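Stedari Bamboo Tile Sleeping Mat, Single
Sold by Hartono Home Goods
Item no. 1655

A cool mat for hot nights. Small rectangular bamboo tiles are strung in a grid, so the mat bends in every direction and folds up when the season is over. Lay it straight over a sheet. No fitted cover is needed.

Color: natural tan. The shade varies from one batch to the next and gets more orange with age.
Tile thickness: 6 mm
Width: 100 cm
Backing: none
Pack contents: one mat, one cotton storage bag

Care
Wipe with a damp cloth and dry flat in the shade. Do not machine wash. Do not iron on the mat. Air it for a day before first use, as new bamboo has a smell. If a cord breaks, tie it off on the underside and write to us for a repair pack (Pultico cord, 2 m, with spare tiles).

Everyday use
The mat may be left on the bed all day. It makes a firm, flat surface for folding clothes, and light fabrics slide over it without catching. Take care with loose knits and anything with open hooks. Shake the mat out once a week to clear lint from between the tiles.

On the bed over a pink sheet, with clothes laid out:

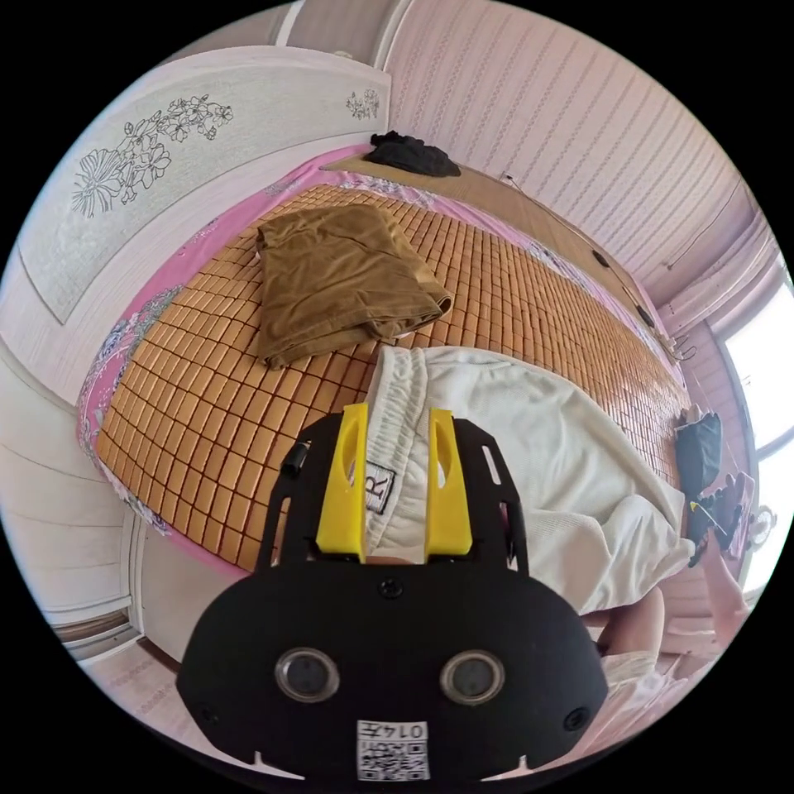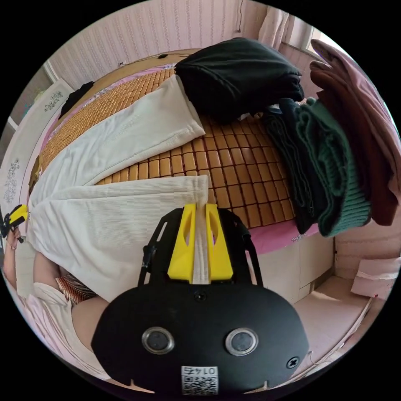

Delivery is from our Gindby warehouse. Mats are shipped rolled and may hold a curve for the first two nights. Turn the mat over to flatten it sooner. Returns are accepted if the storage bag is unopened.

The double size is out of stock until next September. For orders of more than six mats, write to Juwita Nasution at the Hartono sales desk and quote the item number.

Customer ratings: 141
Page updated October 24, 2020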